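Course notes, unit 4: Inside the desktop computer
Teacher: Marek Jurčo

In this unit we learn to recognize the main parts of a desktop computer before we touch any of them. Please read the notes at home and bring them to the workshop in March. The lesson takes 60 minutes, and the first 10 are for questions.

## Before you start

- Shut down the computer and pull out the power cord.
- Press the power button one time after the cord is out.
- Touch bare metal on the case, so that you do not carry a static charge to the board.
- Lay the tower on its side and take off the side panel. Keep the screws in the Milier tray.

## Finding the parts

Start always with the power supply. It is the easiest part to find, as it is a big metal box and it has a label. On the label you can read how many watts it gives. Follow the yellow and black wires from it and you will come to the motherboard.

On the motherboard look for the processor. When the cooler is not mounted, you see the metal heat spreader, held in the socket by a bracket with a lever. The memory modules stand in long black slots to the right of it.

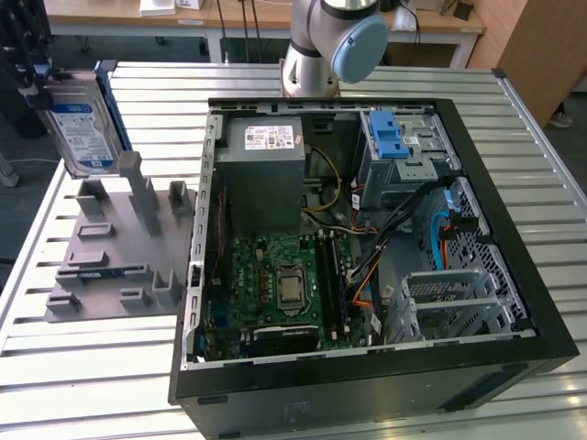 ## Cables and drives

The drive cage is in the upper right corner, with a blue plastic latch on top. The light-blue cable below it is a SATA cable, and it carries data only. A drive needs also a power cable. Students mix up these two very often.

## Homework

1. Draw the inside of the case from memory and write the name of each part.
2. Explain in 6 sentences what thermal paste does and when we must put new one.
3. Read the chapter on expansion cards in the Kamolrat workbook. We will remove a card next time, so learn how the slot lock opens.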